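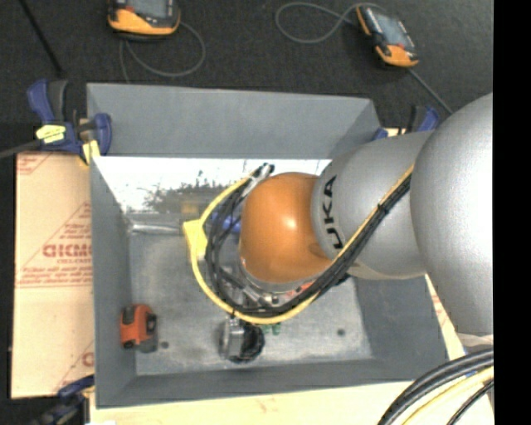 ## 3 Gathering the examples

### 3.1 The cell

All picking data were collected in a single work cell at Undthorpe, using an industrial arm reaching into an open metal bin (Figure 1). We had planned to mount the bin on a machined fixture. The fixture spent the whole of the project in a quotation, and the bin was clamped at its corners to whatever boards were handy, an arrangement that outlived two revisions of the controller and one revision of the research question.

**Figure 1.** The Undthorpe cell from the fixed workspace camera, with the wrist and tool over the bin floor. Cables loop around the wrist. The tape measure at lower left is resting on the bin floor; the two handheld devices are on the carpet beyond the bin.

The choice of a bare metal floor deserves a word. Earlier work in our group used a matte mat, on which every object had the courtesy to look like itself. Industrial bins are scuffed and shiny, and a learner trained on the mat treated each bright streak as a graspable part of some promise. We therefore left the floor as it was and accepted the glare as a feature of the distribution — a phrase we recommend to anyone who has run out of budget for lighting.

### 3.2 Demonstrations

Each example consists of one attempted pick, recorded from the moment the tool crosses the rim until it leaves again. An operator guides the arm to a pre-grasp pose, confirms it, and lets the controller close the remaining distance. The Wurneo logger stores joint positions, commanded velocities, tool state and the camera stream against a common clock. The operator then labels the attempt as a success, a failure or a nuisance. The third label was added in November, after it became apparent that our operators were using "failure" to express a wide range of feelings.

We collected 415 attempts. Of these, 354 were retained for training. The remainder were discarded for dropped camera messages, missing tool-state records or a label entered before the attempt had finished, which we took as evidence of optimism. Sessions were limited to 10 attempts per operator before a changeover, as label agreement declined noticeably in longer ones.

### 3.3 Cable state

The dress pack is usually left out of accounts of robot learning, presumably out of politeness. In our cell it could not be ignored. A cable loop at the wrist changes shape as the wrist turns, can hide part of the bin from a camera, and is represented nowhere in the arm's kinematic model. The first policy trained on our data had a marked preference for objects on one side of the bin. We spent a good while admiring this as an emergent strategy before noticing that our operators had simply favoured the approaches that kept the loop out of their way.

We made two changes. Approach directions were drawn at random by the software, within the joint limits, so that habit had less say in the matter. We also stopped masking the cables out of the camera stream, leaving the learner to cope with the same obstructions it would meet at run time. The Intarasuk encoder, used here without modification, was trained on the unmasked images.

### 3.4 Held-out set

A further 100 attempts were gathered separately for evaluation, with the bin taken off its boards and reclamped beforehand. Its position was measured again by hand, and the calibration was repeated using the Pledberg routine. None of these attempts was used in training or in choosing a stopping point. Results on this set are reported in Section 4, where the reader will find them somewhat lower than those on the training bin position, and will perhaps share our lack of astonishment.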